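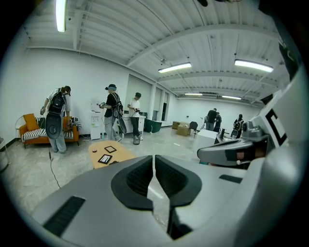

4.2 Edge furniture and the use of open floor

The second group of observations concerns rooms in which all the fixed and heavy furniture is placed against the walls. We call this the edge layout, following the terms set out in Section 2. It was the most common arrangement in the survey, found in 41 of the 100 rooms, and it is the arrangement for which the plans supplied by building managers were least useful. A plan shows the middle of such a room as blank. In use, the middle is where most standing takes place, and the furniture at the walls acts mainly as a set of points towards which people move and from which they return.

Figure 4 shows a room of this type. An orange upholstered sofa with a striped seat cushion lies along the left wall, and a white water dispenser stands against the back wall with a white counter to its right. People are standing across the middle of the room, one of them near a counter, and two are close together towards the back wall. One person bends forward beside the sofa. The floor is pale grey and the walls and corrugated ceiling are white, so that the sofa is the strongest area of colour in the room.

Three kinds of position were coded for every room: seated, standing within arm's reach of a piece of furniture (near-standing), and standing clear of all furniture (free-standing). Coding was done by Ostermann and checked by Sugawara on a subset of 12 rooms. Disagreements were almost entirely between the two standing codes. They arose where a person stood beside a low item, such as the arm of a sofa, and it was unclear whether the item played any part in the choice of place. These cases were coded as near-standing when the person was bending towards the item or had placed something on it, and as free-standing otherwise.

Bags needed a separate rule. A backpack being worn widens the space a person takes up when turning, and in narrow rooms this was enough to shift others away from the counter. A backpack put down on a sofa removes a seat for as long as it stays there. Worn bags were therefore noted as part of the person, while bags left on furniture were noted as occupying it. Loose cushions were ignored unless they had been moved to the floor. Cables on the floor were recorded as crossings when they lay on a line between the door and a water point, and were otherwise left out of the count.

4.2.1 Water points

The position of the water point had a larger effect on standing than the position of the seats. In the Elmont building the dispenser stood next to the door in every room we visited, and near-standing was concentrated at the entrance, where it blocked arrivals. In the Teuber building it was on the wall furthest from the door. People crossed the full depth of the room to reach it and often stopped to talk on the way back, generally still holding a cup. Free-standing was higher in Teuber than in any other building in the survey.

Where a counter adjoined the dispenser, the two worked as one place. Cups were filled at the first and set down on the second. Where the counter was on a different wall, cups were set down on window sills, on the arms of sofas and, in one Cilto room, on top of the dispenser itself. Managers at Cilto had reported spills in that room in September and had put them down to the flooring. We would suggest moving the counter before replacing the floor.

4.2.2 Sofas against the wall

Sofas in edge layouts were used less than their seat numbers would suggest. A three-seat sofa was rarely occupied by more than two people, and strangers left the middle place free. Striped or buttoned seat cushions that marked out the places made no measurable difference. What did matter was the distance between the sofa and the main standing area. When people stood close in front of a sofa, those seated had to look up to take part in the conversation, and most stood up within a few minutes.

This effect was weaker in rooms with a second, facing seat. In the Zultska rooms a single stool set opposite the sofa was enough to keep a seated conversation going, even with others standing nearby. The stools were light and were often carried elsewhere, so the observation rests on the 43 intervals in which one was in its original place at the start and at the end.

The codes say nothing about noise, which several managers raised with us as their main concern. Hard floors and bare walls are common in edge layouts, and a room that works well for standing talk may be tiring for anyone who stays in it all day. Sound levels were measured in the Elmont rooms only and are given in Appendix B.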